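Cell notebook, retail picking bench
Monday, started 10:00

Working through the draft handling rules for the shelf-to-basket task before they go to the Stivton site. The draft was written from the Plelska bench notes, which covered rigid boxes only. Bottles and snack bags need their own wording. Notes are by rule number.

Rule 1. Entry to the cell. No change. Arms on hold, hold confirmed on the pendant, then gate. The pendant stays with the person inside. The draft said "robot stopped" and I have replaced that with "hold confirmed", as the Lam controller shows a stopped state between moves while still under program.

Rule 2. Grasping bottles. Draft asks for "a secure grip", which can't be checked. New wording: thumb on one side, fingers on the other, palm clear of the cap, force limit set for the item class before approach. A bottle lying down is treated as a separate item class from one standing up. Limits are stored in the Fudero profile and must not be edited at the bench during a run.

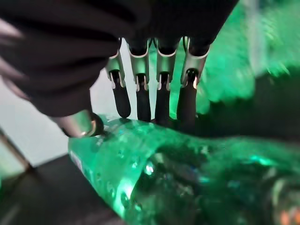
Rule 2, bottle on its side. Thumb tip at the left end, fingers over the top.

Open point: surface moisture. Chilled stock will sweat on the Stivton floor and our grip values come from room-temperature stock. Marked the values as provisional. Wipe-down goes into the pre-run list until we have numbers for both conditions.

Rule 3. Basket handle. The handle is metal and the fingertips are smooth, so the load can swing about the grip. Revised rule: handle goes across the fingers, between them, never balanced on the tips alone. Lift straight up, pause 2 seconds, then travel. If the basket is still swinging at the end of the pause, set it down and regrip. Do not correct a swing by moving the arm.

Also added to 3: basket must not be set down on a cable. Cables near the base get checked by eye before every run, by the operator and not by whoever is on the log.
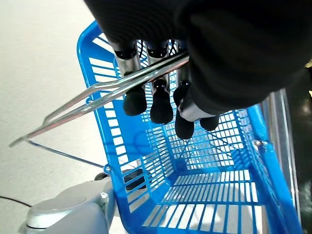
Rule 4. Two-arm transfer

One arm holds the basket, the other brings the item. Draft let both arms move at once during the drop. I have taken that out. Basket arm is fixed before the item arm crosses the rim, and stays fixed until the item arm is back outside. It costs a little cycle time and makes the log much easier to read after a fault.

Release height: item over the opening, as low as the rim allows. Bags are to be released, not thrown or pushed. Bags hanging over the shelf lip are picked first, and the shelf is faced up again before the next run – by hand, arms on hold, rule 1 applies.

The price rails are clear plastic and the depth reading there is poor. Keep-out zone along both rails is now part of the profile. Anyone moving a rail has to redo the zone.
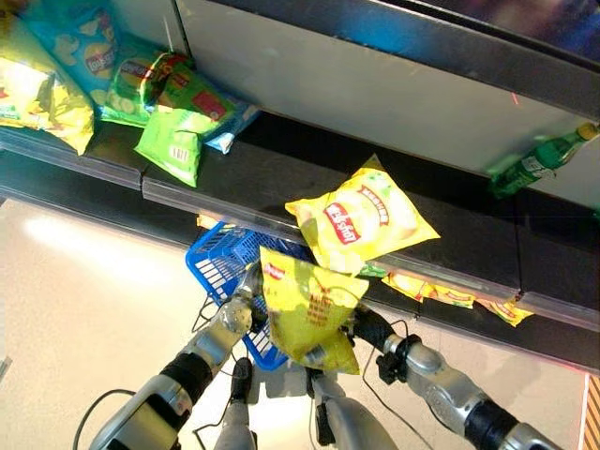

Photo: picking bench log, head camera

Rule 5. Order of loading. Bottles before bags wherever the list allows it. A bag may rest against bottles but must not be used to hold one up. Once a bag is in, the wrist view of whatever lies under it is not reliable, so the item count comes from the pick log. I would like the log and the view compared at the end of every run, with a mismatch recorded as a fault even if the basket looks right.
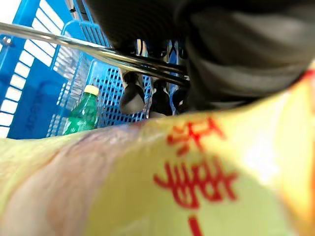
Rule 5, wrist view. Yellow bag nearest, bottles behind, handle rods across.

Rule 6. Inspection interval. Draft says "regularly". Changed to: fingertips every 900 picks, full hand at 3,000, whichever counter is reached first after a reset. Wear on the black tips is judged against the reference set in the drawer. Around 10 minutes for a tip check if the tools are already out. Cable ties and wrist covering are looked at in the same stop.

Rule 7. Stopping a run. Any person in the room may call it. No reason needed at the time, reason written in the log before restart. Kept as drafted.

To do
– Confirm force limits for the bottle classes with Fudero before the profile is locked
– Ask Stivton for their basket type and handle width
– Repeat the swing test with a full basket
– Rule 3 and rule 4 both define "fixed". Use the rule 4 text and delete the other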